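Chapter 12
A Place for Everything: Sorting and Labels

I used to think sorting was something you did once, on a rainy afternoon, and then never again. Ha!

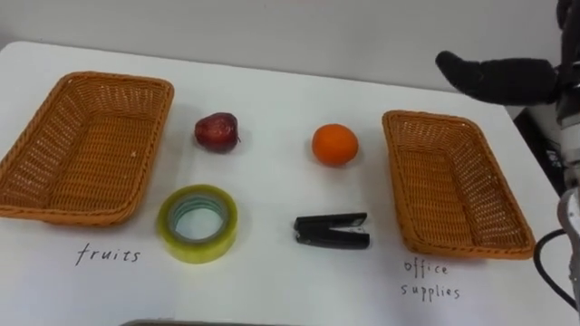

Ludmila Havlíček told me she never buys a basket until she knows what word will go under it, and I've come around to her way - mostly. A label like "fruits" or "office supplies" makes you decide. Is an apple fruit? Easy. Is the desk where you eat it an office? Hmm. We'll start with two baskets and two words, then move on to the junk drawer (bring a snack).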